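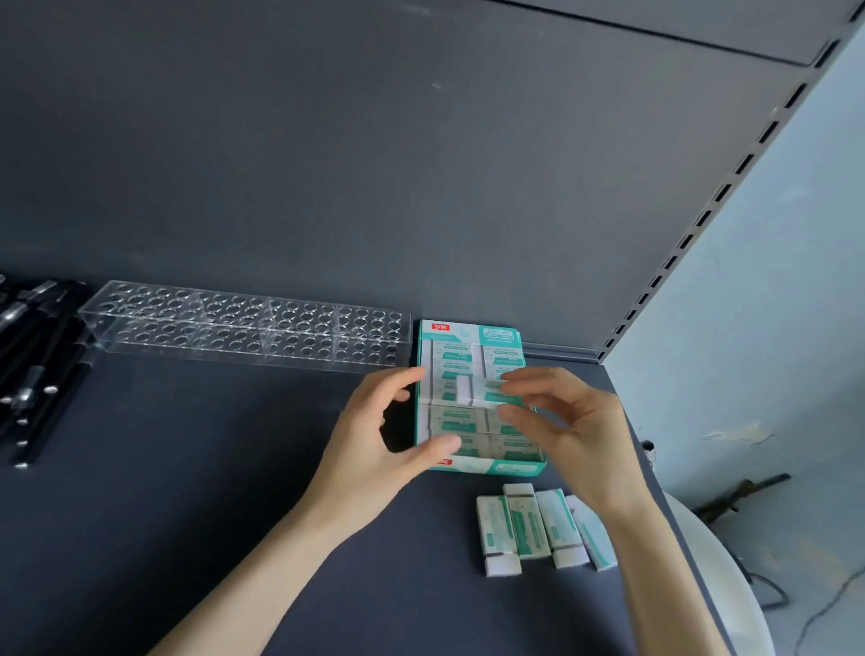 Galtov文具公司开始在Bundale地区实行“开学用品共享架”计划

2024年3月3日，Bundale

Galtov文具公司今日宣布，公司与Pakzad教育基金会合作的“开学用品共享架”计划，从本月起在Bundale地区的小学和初中正式实行。参加计划的学校可以得到一套架子和第一批文具，学生在需要的时候可以自己去拿，不用填写申请表，也不用向老师说明家里的情况。

第一阶段有70所学校参加。每所学校收到的第一批用品包括铅笔、橡皮、尺子、练习本、胶棒和削笔刀。以后的补充由学校每个月报告一次，由Galtov公司在Bundale的仓库统一发送。第一阶段的费用由Galtov公司和Pakzad教育基金会共同承担，学校和家长都不需要付钱。

Galtov公司负责学校业务的经理Tahmineh Kiani表示，这个计划的想法来自她和老师们的谈话。她说：“我们做学校的生意已经很多年，但是以前我们只问学校要买多少，很少问买来以后放在哪里，谁可以用。有一位数学老师告诉我，她每个学期都用自己的钱买铅笔，放在讲台的抽屉里。学生要借铅笔，就要在全班同学面前举手。有的孩子不愿意举手，所以整节课没有写字。听了这件事以后，我觉得我们应该做一点不同的工作。”

为什么是架子

在准备阶段，合作双方比较过几种方法。第一种是给每个学生发一个文具包，在开学那天发完。这种方法容易管理，可是学期中间用完或者丢失的文具没有办法补充，而且有的学生家里已经有很多文具，发下去的东西常常留在书包里不用。第二种是发购物券，由家长去商店买。一部分家长住的地方离文具店比较远，为了两支铅笔坐公共汽车去一次不太合适。

最后选择的方法是在学校里面放一个开放的架子。架子放在什么地方由学校自己决定，一般是图书室、走廊或者教师办公室的外面。计划只有一个要求，就是学生去拿的时候不必经过老师的同意。

去年秋季，双方在Bundale的几所学校做了一个学期的试行，一共有1743名学生所在的班级参加。试行结束以后，计划小组给家长和老师发了问卷，收回有效问卷1023份。家长提出最多的意见是希望练习本的种类多一些，因为低年级和高年级用的格子不一样。老师提出最多的意见是希望补充的时间能够固定。这两项意见都已经写进新的办法：练习本分为方格、横线和空白三种，补充的日子定在每个月的第一个星期。

试行以前，有人担心学生会一次拿走很多东西。Pakzad教育基金会的项目主任Parviz Ghasemi说，这种情况在开始的两个星期确实有，后来慢慢减少。“孩子们看到新的东西，想多拿几个，这是很自然的。等他们知道明天架子上还会有，就没有必要多拿了。有一所学校在第一个星期把架子锁起来，我们请他们把锁打开，再等一等。一个月以后，他们的使用量和别的学校差不多。”

他还谈到计划的困难。试行期间，有两次补充的货物送晚了，学校的架子有几天没有铅笔。Ghasemi先生说：“这是我们的责任，不是学校的责任。如果我们对孩子说这里一直有文具，那就应该真的一直有。”从这个月开始，每所学校另外保存一箱备用文具，由学校办公室管理，遇到送货延迟时可以先使用。

用品的选择

共享架上的文具从Galtov公司的普通商品中选择，没有为这个计划另外生产便宜的产品，也没有在包装上印捐赠的标志。Kiani女士说明，试行以前公司内部讨论过是否要印标志，最后决定不印。她说：“学生用的铅笔和同桌在商店买的铅笔是一样的，别人看不出来它从哪里来。我们的市场部开始不太同意，不过后来也接受了。”

选择用品的时候，计划小组请几位老师先试用。铅笔主要用HB和2B两种，2B适合刚开始学写字的孩子，用力小也能写清楚。橡皮选择没有香味的，老师们认为有香味的橡皮会让低年级的学生上课分心，有的孩子还会放到嘴里。削笔刀选择带盒子的，铅笔屑不会掉在地上。剪刀和美工刀不放在共享架上，学校如果需要，可以通过一般的方法订购。

圆规和计算器是否加入，目前还没有决定。初中的老师希望加入，但是这两种用品价格比较高，补充的办法也要重新考虑。计划小组会在第一学期结束以后再讨论。

学校怎样补充用品

为了让学校的工作简单一点，Galtov公司准备了一个名为Brenda的网上登记表。学校的联系人每个月打开一次，在每种用品后面选择“够用”、“不多”或者“没有了”，然后提交。学校不需要清点具体的数量，也不需要记录哪个学生拿了什么。登记表不收集学生的姓名、班级和其他个人信息。

不方便上网的学校可以打电话给仓库，由仓库的工作人员代为填写。登记表在每个月的最后一个星期开放，没有按时填写的学校会收到一次提醒。如果仍然没有回复，仓库按照上个月的数量发货。

用不完的文具可以留到下个学期。学校如果发现某一种用品很少有人拿，可以在登记表的备注里写明，仓库会减少这一种，增加别的。破损的包装或者有质量问题的产品，请学校先拍照，再联系仓库更换，不需要把旧的产品寄回。

小额支持

除了文具以外，Pakzad教育基金会为每所参加的学校提供1000元的小额支持，可以用来修理旧的架子、购买收纳盒或者制作说明牌。学校收到款项以后，在学期结束以前提交一份简单的使用说明，附上收据就可以。这笔钱不能用于购买电子设备，也不能作为老师的奖金。

基金会建议学校让学生参加架子的整理工作，但是没有作为规定。在试行的学校里，有的由图书室的学生小组整理，有的由各个班级轮流整理，也有的学校由一位老师在放学以后顺便收拾。Ghasemi先生认为，每所学校的习惯不同，不必用同一种办法。

关于第二阶段

尚未参加计划的Bundale地区学校可以从三月下旬开始报名第二阶段。报名时需要提供学校的基本情况、学生人数、联系人以及准备放架子的地点。公立学校和民办学校都可以报名，学生人数少的学校同样欢迎。报名结果会用电子邮件通知，没有入选的学校可以保留报名资料，下一次不必重新填写。

其他地区的学校目前还不能参加。Kiani女士说，公司收到过外地学校的来信，但是仓库的运输能力有限，现在先把Bundale的工作做好。

愿意支持计划的企业和个人，可以联系Pakzad教育基金会。基金会接受资金捐赠，也接受没有拆开包装的新文具。用过的文具、过期的颜料和没有盖子的彩色笔，请不要寄来，基金会没有人手进行分类。

关于Galtov文具公司

Galtov文具公司从事学习用品和办公用品的批发与零售，客户主要是学校、书店和小型办公室。公司在Bundale设有仓库和一个门市部，门市部对个人顾客开放。

关于Pakzad教育基金会

Pakzad教育基金会支持中小学的日常教学条件，主要项目有图书室更新、课桌椅修理和学习用品支持。

媒体联系

Galtov文具公司：Tahmineh Kiani，学校业务经理
Pakzad教育基金会：Parviz Ghasemi，项目主任

记者如果希望到学校采访，请提前三个工作日与上述联系人商量。采访需要得到学校的同意，拍摄学生需要得到家长的书面同意。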